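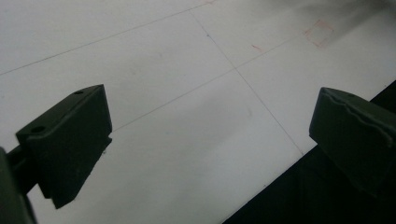 **What do you make?**

We make ruled layout sheets: large white sheets with a grid drawn on them, used for sorting, placing and setting out small parts by hand.

## About Jorkon Layout Sheets

Jorkon is a small workshop in Wornincombe. We supply schools, model makers, quilters, jewellery repairers and anyone else who works on a table and needs to know where things go. Most of our customers come back once a year for replacements, usually in June when the schools are ordering.

The business was started by Reshma Cele, who taught craft and design and ruled her own sheets for the classroom. Other teachers asked for them. For the first two years she did the lot at home on the dining table, and when that stopped being practical she rented the unit we still use, behind the old Van der Merwe timber yard. There are now 5 of us.

## How we work

The main grid goes on in grey. We keep it faint on purpose, as a heavy line is tiring to look at and shows through tracing paper. Anything the customer wants picked out, such as a start point or a place for one particular part, is added in red afterwards. Thulani Zulu does most of the ruling and Ye-rin Noh does the red marking and the checking.

Standard sheets are cut and ruled in batches. Special sheets are done singly from a drawing. A rough pencil sketch with the measurements written on it is fine, and we will send back a proper one for you to agree before we cut anything. Please check it carefully. We can't alter a sheet once it has been ruled.

Hand-ruled lines vary a little in weight from one end to the other. If you need a printed finish we'll tell you so and suggest a printer.

## What we sell

- **Plain grid sheets**, with large rectangular cells, grey lines only
- **Marked grid sheets**, with red positions added to your plan
- **The Starberg sheet**, a fixed layout for classroom sorting work, named after the house where Reshma first taught
- **Offcuts**, sold by weight from the workshop when we have them

We keep 7 standard layouts in stock and have 191 customers' own layouts on file, so a repeat order only needs your name and the layout number. Last year we sent out over 700 sheets.

## Who to ask for

Orders and delivery: Wian Mabuza

Special layouts: Thulani Zulu or Ye-rin Noh

School accounts: Themba Nkosi

Reshma is in the workshop most mornings and is happy to look at a drawing if you bring one in. Ring the bell at the side door. The front one is for the yard.

Sheets are posted flat between boards. Please return the boards if you can, and we'll take the cost of them off your next order.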